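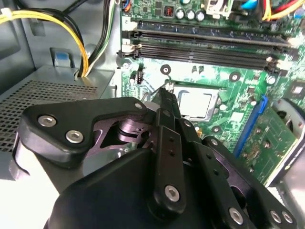
5.3 Off-target descents near the processor socket

The most serious fault we saw during the memory removal and insertion work was a descent toward the wrong part of the motherboard. The arm was told to move to a memory slot and came down over the processor socket instead. The motion was smooth, the controller raised no error until late in the move, and an operator watching only the status panel would have seen a normal cycle. We describe the fault in detail because it could damage the board, and because our first explanation for it was wrong.

We went through all 3306 logged descents. Of these, 60 ended in a protective stop. Most of the stops had ordinary causes, such as a finger link brushing the cables beside the power supply or a start pose that the planner should have rejected. Eight could not be explained that way. In each of the eight, the target sent to the arm lay inside the keep-out area that we had drawn around the socket.

Our first guess was that the wrist camera had shifted in its mount. The fingers and their linkages cover a large part of the camera's view, and a small change in camera angle moves the apparent position of everything behind them. We repeated the hand-eye calibration, found no meaningful change, and ran the same start poses again. The fault came back.

The cause was in how two parts of the software handled a lost slot. Mengal, our slot detector, looks for long parallel channels and passes their position to the Balden planner. When its confidence drops, it is supposed to send an empty result. In the version we used, it sent the last accepted position along with a low confidence value. Balden read the position and ignored the confidence. If the wrist had turned since the last good detection, the old position, now read in the new camera frame, could fall on or near the socket.

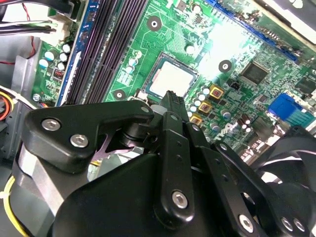 Ghazala Usmani, Wostance Robotics Group
Sep 18, 2025

Figure 4. Wrist camera view with the serrated fingertip close to the lower edge of the processor. Glare washes out part of the upper-right area of the board.

Views like the one in Figure 4 are hard for the detector. The memory slots run diagonally across the board, and there are blue expansion slots elsewhere on it that also give long straight edges. Strong glare removes the contrast that would help separate them from the board. We do not claim that glare alone explains the fault. It lowers the confidence score, and the score was then ignored.

The keep-out area should have caught the bad targets. It did not, because it was checked only once, when the task was loaded. Targets that were updated during the descent went straight to Flodus, the motion controller, without a second check. What finally stopped the arm was the force limit at the wrist. That limit is set for the push needed to seat a memory module, so it is a poor guard for a processor or for the small parts close to it. An arm that stops on force has by then touched something.

We made three changes. Mengal now sends no position at all when its confidence is below the threshold. Balden checks every updated target against the keep-out area, and a failed check ends the move and raises the arm along its approach path. Flodus uses a lower force limit until the module is in contact with the slot, then switches to the seating limit. The switch depends on wrist height above the board, which has to be measured again for every chassis.

With the changes in place, we replayed the eight start poses with the lamp in its original position. None sent a target inside the keep-out area. Four of them ended with no slot found and needed an operator to move the wrist by hand, which adds about a minute to the cycle. We accept that cost for now. A second light on the other side of the chassis may recover some of these cases, and we plan to test it in November.

The keep-out area is still drawn by hand for each board model. If it is drawn too small, or if the chassis is placed in the fixture at a slightly different angle, the new check will pass targets that it should refuse. We have no automatic test for this.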